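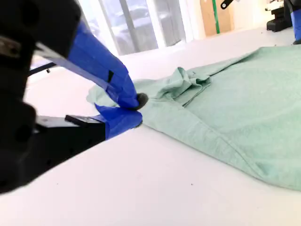
Gripper Comparison on the Two-Arm Folding Bench: Frequently Asked Questions

Last updated: 21 May 2020

What is being compared?

Two sets of fingers for the same parallel gripper. The Petek set is narrow and tapers toward the tip. The Skallow set is wider and stiffer, with a flat inner face. Arms, controller, cameras and software stay the same for both sets. The task is folding a short-sleeved T-shirt on a table.

Why T-shirts and not towels?

Towels were used in the first round and both sets handled them without much difference. A T-shirt has sleeves, a collar and seams of varying thickness, so a finger that holds a hem well may still slip on a single layer of jersey.

What counts as a successful grasp?

The fabric has to stay between the fingers from closing until the commanded release. Picking up two layers when one was requested is logged as a failure, even if the fold comes out straight. Regrasps are allowed but are logged separately.

How many grasps have been logged?

821 across both finger sets. Of these, 60 were discarded after a controller timing fault found by Ibsa Hailu. The discarded entries remain in the log with a flag so that they can be checked.

What closing force is used?

The gripper has no force sensor. We limit motor current and treat the limit as a stand-in for force. The limit is set to 41 percent of the rated value for both sets. Higher settings held the cloth more firmly but bent the Petek fingers enough to open a gap behind the tip.

Does the table surface matter?

Yes. On a smooth top the shirt slides when one finger pushes under the edge, which helps form a ridge to grip but moves the whole garment off its starting position. On a felt mat the shirt stays put and the lower finger tends to ride over the hem. All logged grasps are on the smooth top. Results from the mat should not be mixed in.

Which fold order is used?

Sleeves and sides are folded inward first, one side at a time, then the hem is brought up to the collar. The first side fold is the harder of the two for the cameras.
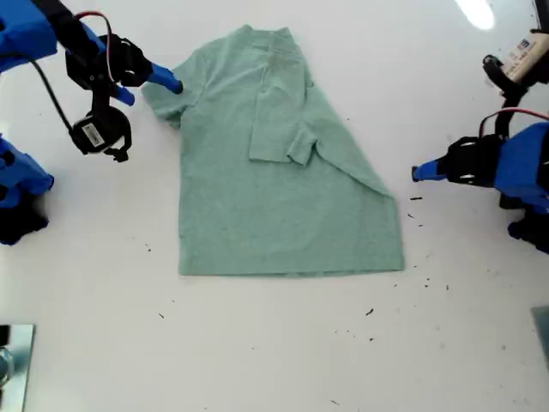

Once one side is across the body, the outline no longer matches the flat template, and the planner has to find the remaining sleeve by its edge. Most planner stops happen at this step. They are counted against the planner and do not affect the grasp score for either finger set.

Where are the cameras mounted?

The planner uses wrist views. A fixed view was tried on the Trivis controller but the arms blocked the collar during the side folds. Wrist cameras lose sight of the far sleeve when the arm is low, so the arm lifts briefly before each new grasp.

Which set is better so far?

For single-layer grasps at the sleeve, Petek. For hems, Skallow. The difference at the collar is too small to report. Tiziana Pace is repeating the collar runs with a slower closing speed – nine shirts in three fabric weights.

How often are the fingers changed?

After each block of runs. The wrist camera is recalibrated after every change, even when it has not been touched. A full swap with calibration takes roughly nine minutes.

Can I get the log files?

Send a request to Dario Piras and state which finger set you need. Files from before the timing fix are supplied only if you ask for them.

Related
Skallow finger set: mounting notes
Current limits on the Trivis controller
Towel folding, first round results
Wrist camera calibration checklist

Contact: Dario Piras, Skutine bench group | Copyright 2020 Skutine | Back to top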